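Folding surfaces, and whether you need one

Gallery page, October. I keep getting asked if a dedicated laundry surface is worth the money. The Treltari catalog says it is, naturally, since Treltari sells them. I have my doubts. A blue garment that won't lie flat is a fair place to begin.

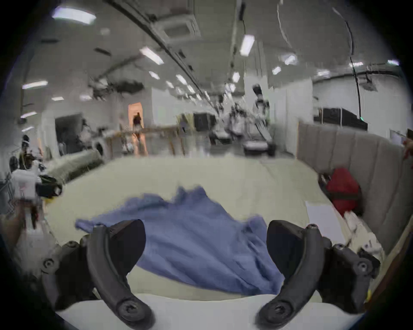
On a bed with a pale cream sheet. Plenty of width, and the blue cloth is still a heap. The channel-tufted headboard looks nice and does nothing for the creases.
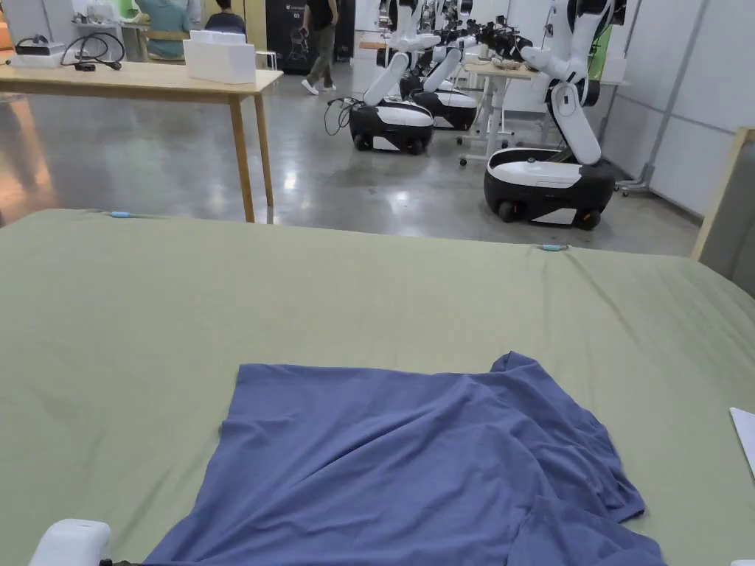 A blue T-shirt on sage-green cloth, spread out and wrinkled anyway. I do like the little light-blue clips along the far edge.

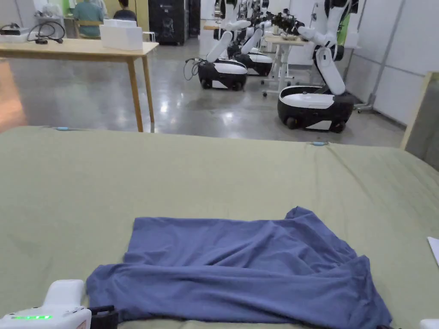
Sage green again, with the right side of the T-shirt bunched up and one corner in a peak. So much for the calming color.

Now the claims. Kavitz says its padded top "releases" wrinkles. Fabric releases wrinkles when you pull it straight with your hands, or steam it, and I have yet to meet a pad that does either. Zeltska wants 453 dollars for a folding station, plus a cover you have to buy again when it wears. My own folding table dates from 1997 and cost me a lunch. It wobbles.

The Su folding method is free, at least, and I gave it a fair try one Friday night. Sleeves in, sides in, bottom up twice. Fine for a stiff new shirt. On soft jersey the second fold slid off the first, and I ended up doing it the way I always have.

A bed is low and my back complains after one basket. That's the best argument for a table, and any table at hip height will answer it. If you have over 1000 dollars set aside for a laundry room, I'd look at the lighting and the shelves first. Covers and pads can wait until the sales.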